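Donside Workshop Services
Tips for the bench: trying out grippers and hands

Members of staff who are asked to compare two or more end effectors are advised to read this page before booking bench time. It replaces the sheet issued in March.

Before fitting

Check the mounting pattern against the wrist. The Vukine adaptor plate fits both of the hands held in stores, but the screws supplied with it are too long for the smaller one. Use the shorter set from the drawer marked Stoica and return it afterwards.

Wipe the finger pads with a damp, lint-free cloth and let them dry. Washing-up liquid leaves a film that alters the grip for the rest of the morning. Keep solvents away from rubber pads altogether.

Route the hand cable with enough slack for a full turn of the wrist. Tape is acceptable for a short trial — cable ties should be left until the hand is staying on.

Choosing the objects

Household items give a fairer comparison than machined blocks. A useful set includes a sponge, a mug, a folded tea towel, a wooden spoon and a small drinks bottle with its cap on. Weigh each item and write the figure on the record sheet. Bottles should be weighed again after each session, as a loose cap will lose liquid slowly and spoil the later results.

Use the same set for every hand. An item that is dented or torn is to be swapped for a new one, and the change noted.

Running the comparison

Allow 40 grasps per object and per hand. Start with the closing force at its lowest setting and raise it one step at a time until the object can be lifted. Record slips separately from drops. In the last round at Nokulport the two were entered in one column, and 306 entries had to be read through again from the video.

Change one thing only between runs. If the controller is updated, the earlier runs must be repeated, however tedious this may be.

Bottles deserve a word of their own. An upright grasp from the side will flatter almost any hand. A horizontal hold over the desk is the harder test, because the liquid shifts towards one end and the fingers have to resist a twist as well as the weight. Hold for 19 seconds before setting down.

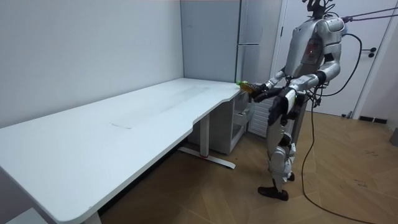
A reader at Nokulport writes that a horizontal hold should be tried with the bottle half full as well as full, as the Stoica hand coped with a full one on every attempt and let the half-full one turn in nine. We have added a half-full run to the record sheet.

Afterwards

Open the fingers fully before switching off. Hands stored closed will develop flat spots on the pads.

Page reviewed September 2026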